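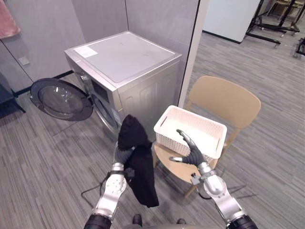
What did the ferry company do with the coats people left behind?

It kept them for 43 days in the room behind the ticket office at Morkau, and after that they went to whoever asked first.

Noelia Escobar knew this when she took the job. Kieran Lightfoot had written it on a card and taped it inside the cupboard door, under the tide tables. Umbrellas went in the bin by the ramp. Phones went to the police station. Coats got a paper tag with the date and the name of the boat, and they hung on the rail until their time was up.

There were two boats, the Lunska and the Pandinico. The Lunska was older and carried cars. Most of the coats came off the Pandinico, which had a heated cabin, and people took their things off and forgot them.

The grey coat came in on a Tuesday night. Aled Rees brought it up from the boat over his arm.

"Back row, port side," he said. "It's a good one."

It was wool, with a green lining and a mended pocket. Someone had done the mending by hand in thread that didn't quite match. Noelia wrote out the tag and felt in the pockets, as she was supposed to. There was a bus ticket in one. In the other was an envelope, already stamped, addressed to Nayara Portela at a house on Bozsik Street, over on the island side.

"You could ring her," Aled said.

"There's no number."

"You could post it, then. It's got a stamp."

Noelia put the envelope back in the pocket. The card on the cupboard door said nothing about letters.

She thought about it on the drive home, and again while she was peeling potatoes. A person who puts a stamp on a letter means to send it. But a person who carries it onto a ferry, past the red mailbox at the top of the ramp, might have changed their mind. There was the mailbox on the island side as well. She had seen both of them every working day for three years and had never used either one.

In the morning she asked Kieran.

"Leave it where it is," he said. He was counting the float and didn't look up. "If they come back for the coat they'll want the letter in it."

"And if they don't?"

"Then it's somebody's coat with a letter in it."

Nobody came that week or the next. A man called in for a child's raincoat, and a woman went through the whole rail looking for a brown jacket that wasn't there. She lifted the sleeve of the grey coat and let it fall again. Noelia watched her do it and found she was holding the edge of the counter.

In August the wind went round to the south and the Lunska stayed tied up for four days. There was not much to do. Kanini Biwott, who ran the kiosk, came in with two cups of tea and sat on the stool by the heater. Noelia told her about the coat.

"Portela," said Kanini. "There's a Portela teaches piano over there. My niece went to her. Tall. She had a brother who worked the boats."

"Which boat?"

"Before your time. They fell out over their mother's house." She drank some of her tea. "He went up north, I think. I never heard that he came back."

Noelia got up and fetched the coat. She laid it on the counter between them and turned out the pocket with the mending. Kanini looked at the stitches, then at the envelope, and didn't touch either.

"It's a man's coat," Kanini said.

"I know it is."

When the time was up, Kieran took down the tags that were due. There was a ski jacket, a cardigan and the grey coat. Aled had his eye on it. He'd said so more than once, and he had come up from the boat in his lunch break to try it on. The sleeves were a bit short on him.

"It's mine if nobody else wants it," he said.

"I asked first," said Noelia.

Kieran looked at her. She hadn't asked at all, and all three of them knew it. He wrote her name in the book anyway.

She took the four o'clock sailing on the Pandinico with the coat folded in a shopping bag. She sat in the back row on the port side. It was a plain vinyl seat with a view of the life rings, and the heater blew on her ankles. Halfway across she had to undo her own jacket.

Bozsik Street ran uphill from the wharf. Number 7 had a low fence and a lemon tree in a tub, and somebody inside was playing the same few bars over and over, a beginner, stopping each time at the same place. Noelia stood at the gate until the lesson finished. A boy came out with a music case and went past her down the hill.

The woman who came to the door behind him was tall. She had a pencil in her hand. She looked at Noelia, and then at the bag, where one grey sleeve had worked its way over the side.

"Where did you get that?" she said.

"Off the ferry," said Noelia. "There's a letter in it. I haven't opened it."

The woman put the pencil in her cardigan pocket. She took hold of the sleeve and turned back the cuff to see the lining – green, a little worn at the fold – and she kept hold of it.

"You'd better come in," she said. "Mind the step."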